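Stilcombe Gluten-Free All-Purpose Flour Blend, dairy free
14 Shares

Stilcombe is a cup-for-cup flour blend for people who bake without wheat or milk. It replaces regular all-purpose flour in the same amount, so you can keep using the recipes you already have. We make it at our mill in Gandville and pack it in resealable bags.

The blend is white rice flour, brown rice flour, potato starch, tapioca starch and xanthan gum. There is no milk powder in it. Several of the blends sold in stores do use milk powder, usually for browning, and customers with both allergies kept asking us for one without it. Somtochukwu Nwankwo worked out the recipe over one winter, and it has changed only once - in February we switched to a finer grind of brown rice flour to get rid of the gritty feel in sugar cookies.

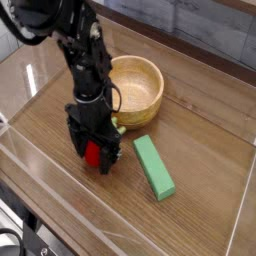
The finer grind also takes up liquid faster. If you have an older bag at home, expect batter from a new bag to look a little thicker after it sits. Let it rest ten minutes before you decide to add more milk or water. Pancake batter may need another spoonful. Cake batter usually doesn't.

What it works well in

Muffins, quick breads, pancakes, waffles, cookies, brownies, pie crust and most layer cakes. It also thickens gravy and cream soups. Use the same amount you would use of wheat flour, and whisk it in cold first.

Yeast bread is harder. You can make a decent sandwich loaf with it, but you need an extra egg or some psyllium husk, and the dough will be closer to a thick batter than something you can knead. For bread we suggest Tukov, our bread mix, which already has the psyllium in it.

Measuring

One level cup weighs 137 grams. Spoon the flour into the cup and level it with a knife. Scooping straight from the bag packs it down and gives you a dry cake. A kitchen scale is better if you have one.

Replacing the butter and milk

Any unsweetened plant milk can go in for regular milk, one for one. For butter, use a dairy-free stick in pie crust and cookies. The soft kind in tubs has more water in it and cookies will spread. Oil is fine in muffins and quick breads - use three quarters of the amount of butter called for.

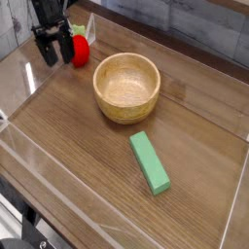
Storage

Keep the bag closed in a cool cupboard and use it within three months of opening. In the freezer it keeps for about 300 days. Let it come back to room temperature before you bake with it, or the fat in the recipe will seize up.

Allergen information

Contains no wheat, barley, rye, milk, soy or nuts. Eggs are not used in the blend. The Fakir spice mixes are packed in a separate room, on their own line. Every batch is tested for gluten before it ships, and the batch number is printed on the back of the bag.

Ordering

Orders go out every Thursday. For cases or bakery sizes, write to Anselmo Vasconcelos through the contact form and include your delivery address.

3,037 Likes
14 Comments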